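Mercato d'hiver : moi, je garde notre milieu !

Bon, février est passé par là et je n'ai toujours pas digéré la rumeur de l'Allar. Si vous avez raté le feuilleton : le club voudrait récupérer Orsolya Dudás, notre numéro 8, avant même la fin de la saison. Notre Orsolya ! Celle qui a débarqué de Zerkumska avec un sac et demi, et qui tient tout l'entrejeu depuis (je pèse mes mots).

J'étais au stade pour la réception de Lenz, avec 3,463 autres courageux sous la flotte. Deux passes décisives, un coup franc sur la barre, et ce petit contrôle orienté à la 70e qui a fait lever toute ma rangée. Mon voisin en a renversé son café sur mon écharpe, je ne lui en veux même pas. 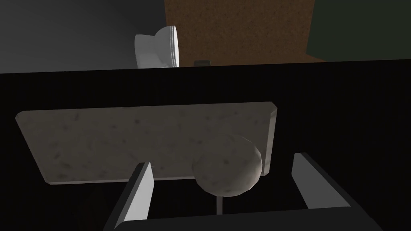
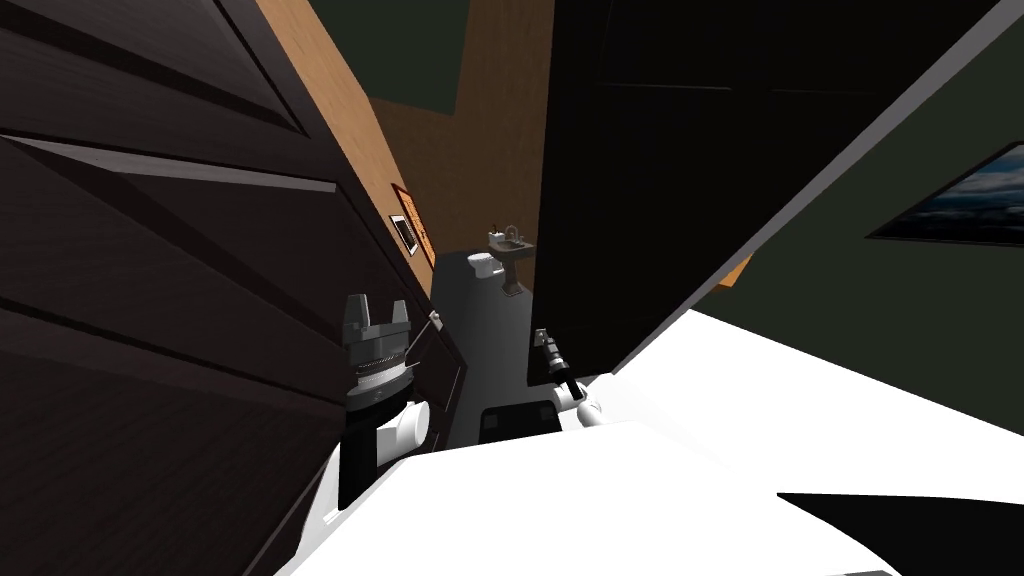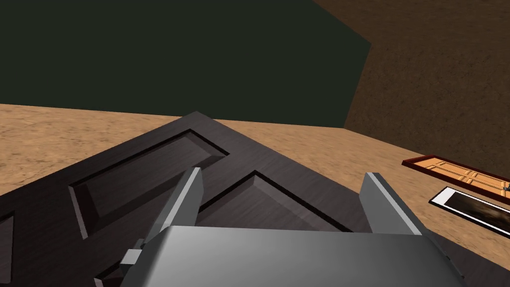
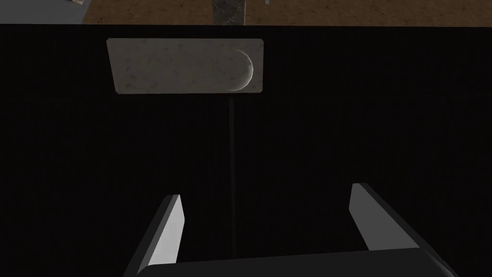
Et si elle part quand même ?

Alors là, gros chantier. La petite jeune prêtée à Clukholm court partout, d'accord, mais elle n'a que 237 minutes dans les jambes cette saison. La lancer titulaire en mars, je trouve ça raide. On peut aussi reculer notre meneuse d'un cran, sauf qu'on a essayé à l'automne et qu'on a pris quatre buts...

Côté tribune, le déplacement à Clukholm se prépare : 200 places pour nous, dans un stade de 2,000, et le car part à 13 h du parking nord. J'ai pris mon billet, j'apporte les madeleines (celles au citron, promis). Si quelqu'un a une place à revendre pour mon frère, laissez-moi un commentaire, il se décide toujours la veille !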